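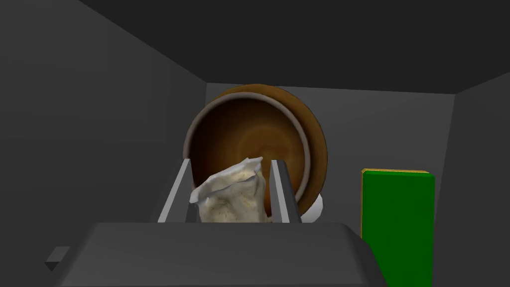
9/26/18
Posted by Taner Karabulut, Warnville

Second day of remote demos in the sim with the new hand controllers. Haoran Hou drove and I logged. Grip closure is mapped to the trigger now, and that is much easier on the hand than the August version. With the white bag upright between the two fingers and the big brown bowl behind it, the wrist view gives very little sense of depth. Haoran wants to slow the wrist down near contact. I set the scale to 56 percent of arm speed and left it there for the rest of the session.

Free motion next, fingers open, nothing in the grip. I wanted a baseline for operator jitter with no object to think about.

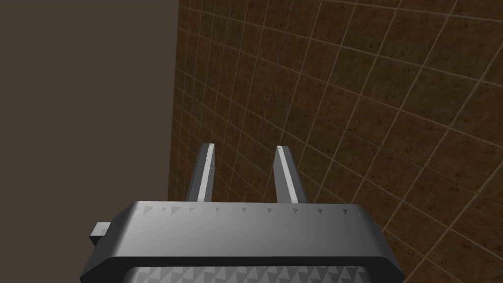

Bathroom scene

The Jeseck recorder saves both arms on one clock, so we can finally compare left and right without lining the files up by hand. Target is 100 demos per operator before anything goes to Aksoy for training. From the overhead view the right gripper hides part of the sink's front rim, and the brown cup and the green block sit very close to each other just past its fingers. An operator on this view alone will have to guess at the near edge. Let people switch to the wrist view whenever they like, and log the switch.
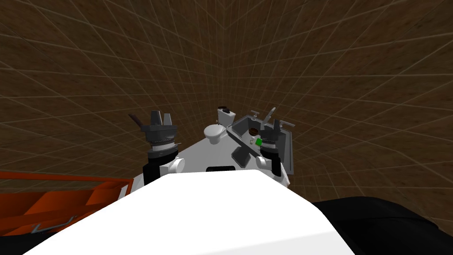 Haoran asked for a fixed start pose. Agreed, with the fingers open and well apart.
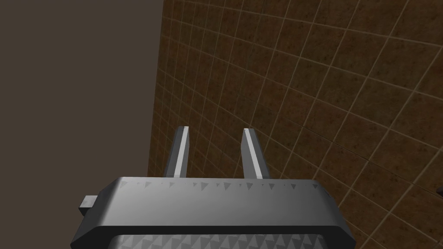
Wrist view, left tab and tile corner both in sight.

To do: ask Ornetti about the controller dropouts. Redo the wrist scale test with Haoran logging and me driving.

This site uses cookies. By continuing to browse you agree to our use of cookies. OK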